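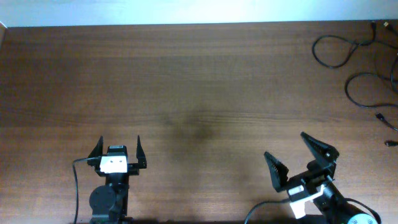 Tabletop of the long worktable, Clesthorpe workroom, May

Interim report to the Blöndal Fund
Worktables and side panels for the Clesthorpe workroom
Prepared by Agnes Hellström, Brulik Furniture Workshop

With this report I would like to inform you about the work which was done in the second period of the grant, and about the money which is spent until now. The first report covered the purchase of the tables and the repair of the floor, so I will not repeat these parts.

In the application we promised to put 3 large tables in the workroom and to make them suitable for daily use. All of them are now in the room. The long table stands near the white wall and it is the one that is most complete. The other two have their legs and their tops, but the panels for them are still with our supplier in Gretport.

The tabletops

We have kept the wood color. In the first plan the tops should be painted gray, and I know that this was also mentioned in your letter. When we cleaned the first top, we saw that the reddish-brown color and the fine grain were in good condition, and we asked the users of the room for their opinion. Most of them preferred the wood. The paint was therefore not ordered, and the money for it is moved to the line for panels.

The finish has one disadvantage. It gives some shine when the light comes from the side, and persons who do small work with paper or thread find this tiring in the afternoon. We have tried a table lamp with a shade, which helped only a little. For the next period I propose to buy a thin curtain for the window. The price will be about 200 euros and it can be paid from the small equipment line, if you agree.

The side panels

The purpose of the panels is that small parts do not fall from the table to the floor. This was the most frequent complaint before the project. We chose white panels with a smooth matte surface, standing upright along the edge of the table and fixed with screws.
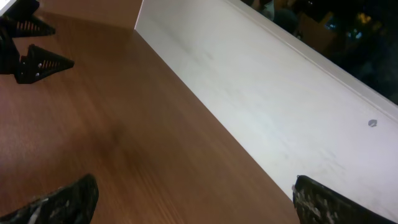 The white surface shows every touch. There are already gray smudges and scuffs on it, mostly low on the panel. I have tested a mild soap and a soft cloth on a spare piece, and the lighter marks went away but the darker ones remained. I do not consider this a reason to change the material, because the panel does its work also with marks. In the budget for next year we should however include one replacement set.

The raised lip along the top of the panel was discussed for a long time in our workshop. One colleague was afraid that it would be uncomfortable for the arms. After several weeks of use we have received no complaint about it, and for the remaining tables we keep the same form.

The seam between panel and tabletop must be straight, otherwise dust and crumbs collect there. On the long table we had to take the panel off and set it again one time, and this took a full working day which was not in the plan. For the other tables we will mark the line on the wood before we start.

Costs

The total spent in this period is 2806 euros. In this amount the transport from Gretport is 233 euros, which is higher than we wrote in the application, as the panels had to travel separately from the screws and fittings. The invoices are attached in the same order as the budget lines.

What remains to be done

The panels for the other two tables are promised for June. We need then one week for the mounting. After this we will go through the room with the users in the morning and also in the late afternoon, when the light is most difficult, and write down what they notice.

I ask you kindly to confirm two points: the change from paint to panels in the budget, and the purchase of the curtain. If it is possible to have your answer before the end of the month, we can place both orders together.

Agnes Hellström
Brulik Furniture Workshop, Clesthorpe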